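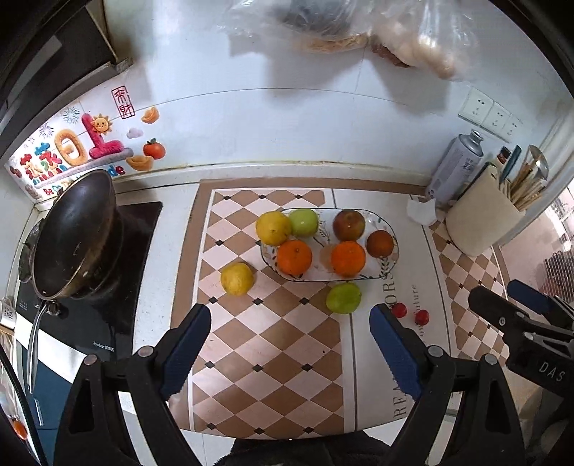
*Fruit sorting, kitchen counter, gripper open. Six pieces on the plate, a lemon and a green apple still on the mat.*

I've spent most of August collecting demonstrations for the Vemura project, and I want to write down how the fruit task is set up before I change it again.

The task is short. Fruit goes from the mat to a glass plate, one piece at a time, with a hand-held gripper that records video from its own camera. The policy we train later only gets what that camera sees plus the finger opening, so anything I do using knowledge the camera lacks is a bad example. I had to learn to look at the fruit from the gripper's side.

The count so far is 373 episodes, of which 158 were recorded in the Eltine kitchen. I discarded 20 of those. Most of the discards have the same fault: I closed the fingers before the pads were level with the middle of the fruit, then corrected with my wrist. A person watching would call that a fine grasp. In the training data it teaches the model to close early and hope.

Some notes on the objects:

- Apples and oranges are easy. The blue pads give enough grip that I can close slowly and stop.
- Lemons roll. Approaching along the long axis pushes them away, so I now turn the gripper first and descend second.
- Cherry tomatoes need almost the full travel of the fingers. I keep them in view in many episodes without picking them up, so the model sees small red things that are not the target.
- Glass plates are hard to see at the rim. I release a little higher than feels natural and accept a small drop.

I don't clear the counter. The wok stays on the cooktop, the chopsticks stay in their holder, and the patterned mats stay down. The diamond checkerboard is a busy background, and the first Poon model, trained only on a plain white table, did badly on anything like it. Prindallow, our labeling tool, lets me tag each episode by surface, and I've been using that to check that no single mat dominates the set.

Start position still bothers me. Left alone, I begin every episode with the fingers wide open over the front edge of the counter. For the last three sessions I have varied the height and side on purpose, and the replays look clumsier. Validation error on the approach phase went down anyway, so I'm keeping it.

Next is the reverse task, plate to mat. I expect the crowded back row to be the problem, as there is little room for a finger between two pieces of fruit. I may allow a nudge before the grasp, provided I do it the same way each time. The grasp labels will need a new tag for that, and I haven't picked a name for it yet.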